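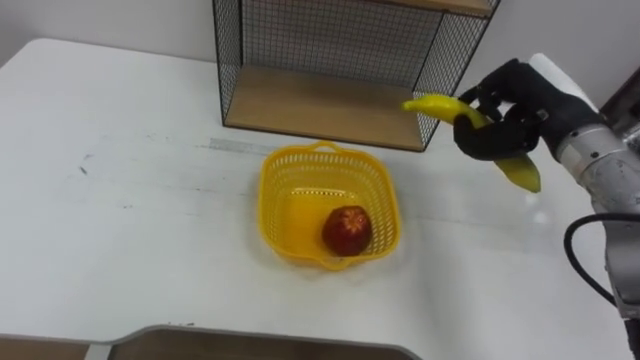
Tesau Fruit Words

A word list of everyday names for fruit, with spellings, plurals and usage notes
Version 4, released 2022-09-06

What you get

Tesau is a plain list of 797 English fruit names as people write them on shopping lists, market signs, recipe cards and jam jar labels. Each name comes with its plural, its common misspellings, and a short note if there is something worth knowing. It started as a cleanup job for a recipe search box and grew because fruit names are so much fun. Once you find out how many ways people spell "clementine," it is very hard to stop!

The list is meant for anyone who has to match what a person typed to what a person meant: recipe sites, seed swaps, spelling games, school gardens, small grocery shops with an online order form. It is small enough to open in a spreadsheet and read from top to bottom, and I hope you do.

Files

fruit_words.csv — the main list, one name per row
misspellings.csv — one misspelling per row, pointing back to the main list
regions.csv — 45 names that mean different things in different places
notes.txt — longer notes that would not fit in a cell
CHANGES.txt — what moved, what got merged, what I got wrong

Columns in fruit_words.csv

id: a short code that never changes, even if the spelling does
name: the most common spelling, in lower case unless it is a proper name
plural: the plural people write, which may not be the one in the dictionary
group: one of 9 broad groups (apples and pears, citrus, stone fruit, berries, melons, grapes, tropical, dried, other)
level: "kind" for words like apple, "variety" for words like McIntosh
note: free text, often blank

How the names were gathered

The first batch came from Lekano, a recipe box project that let home cooks type ingredients any way they liked. The second came from handwritten price cards at the Bimton market, copied out by hand over one very happy May. The cards were a gold mine. They gave us "nanas," "cukes and lopes," and a whole family of spellings for "nectarine" that the recipe box never turned up.

Names went in only if they were found in at least two separate places. Brand names, juice blends and candy flavors were left out. Words that only a botanist would use were left out too, though a few of them are in notes.txt for the curious.

A few choices you may want to know about

Tomatoes, cucumbers and pumpkins are not in the list. Yes, they are fruit. People who type "fruit" into a search box don't want them, and this list follows the people. Rhubarb is in, for the same reason, under "other."

Bananas sit in the tropical group, and plantains have their own row. Some cooks use the two words for the same thing, so both are in regions.csv as well.

Apples have by far the most variety names, and I love every one of them. Pears come a distant second. If you need the groups to be even in size, drop the rows where level is "variety" and see how far that gets you.

Accents are kept in the name column and removed in misspellings.csv, so "açaí" will match "acai" without any extra work on your side.

Known gaps

The list leans heavily toward North American usage. Names from South and Southeast Asia are thin, and the spellings given for them are often just one choice out of several good ones. Dried fruit needs another pass — "sultana" and "golden raisin" are still tangled together. There are no counts of how often each name is used, so please don't read the order of the rows as a ranking.

Loading it

The files are UTF-8 with commas between fields and a header row. Some notes contain commas and are wrapped in double quotes. If your spreadsheet turns the accented letters to mush, pick UTF-8 in the import window instead of double-clicking the file.

Adding a name

Send the name, the plural, and the two places you found it. A price card, a cookbook page or a family recipe all count. Please say where in the world you found it, as that often settles an argument over spelling. Nicknames are very welcome, and so are corrections to mine.

License and credit

Free to use, change and share. If you publish something built on it, please credit "Tesau Fruit Words, version 4" and say if you changed any rows. The misspelling matcher that many people pair it with, Tsoukalas, is a separate project with its own license.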